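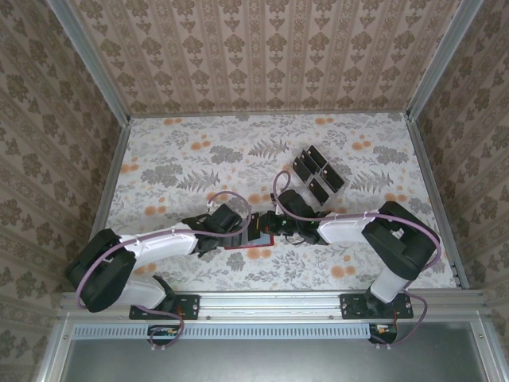

Lilter damask stripe on the walls, Bresent fern on the floor, light metal edging between them.

Lilter and Bresent, the small-room pair

2 min read

Lilter is a wallpaper for people who grew up in a house with a front room that children weren't allowed into. The ground is a beige that leans pink, or a pink that leans beige, depending on who is paying. Over it run vertical rows of small brown motifs in the damask manner, separated by thin light stripes.

Bresent is the floor. Gray fern fronds and leafy sprigs on a ground that is very nearly white, with soft orange dots scattered among them. Josefien Peeters drew the ferns and maintains that the dots are flowers. Kári Mikkelsen, who packs the orders, calls them the oranges, and that is the word you'll find on the packing slip. We have given up correcting it.

The two were never meant to be sold together. Elínborg Steinarsdóttir put them side by side in the Taluvholm showroom one January when we were short of shelf space, and the first customer through the door asked for both. We still think they argue a bit. People with strong feelings about matching should order one and leave the other alone.

Sizes and supply

Lilter comes on rolls of up to 9 meters. The length is printed on the band, so please read the band before you cut. Bresent comes in flat squares, 900 mm by 900 mm, shipped between boards. We don't fold it and we'd ask you not to, either.

The metal edging is sold separately, in corner posts and floor strips. Posts go where two walls meet, strips go along the line between wall and floor. It is a plain, light-colored trim with no pattern whatsoever, and after an hour with the other two you may be grateful for it.

Hanging Lilter

Start at the back wall and get the first stripe upright with a level. Ketill Steinarsdóttir once hung a whole alcove by eye and would like it known that the alcove was crooked to begin with. Once that first length is right the others follow it, and if it's wrong they follow that too.

Work outward from the back corners. Trim at the corner and start the side wall with a fresh length – wrapping a stripe around a corner that isn't square is a slow way to spend an afternoon. Leave a little spare at the bottom and cut it after the floor is down.

Laying Bresent

Let the squares rest flat overnight in the room where they'll be used. Lay them dry first and turn them until you like where the big fronds fall. There is no right way up, although Aksel Bech has opinions and will share them by phone. Fit the floor strips last.

Samples

We send a cut piece of each, large enough to show the stripe on Lilter and at least one orange on Bresent. Look at the pink in daylight and again under your evening lamps before ordering. Returns are accepted on unopened rolls and uncut squares, sent to Bech at the Taluvholm address on your slip.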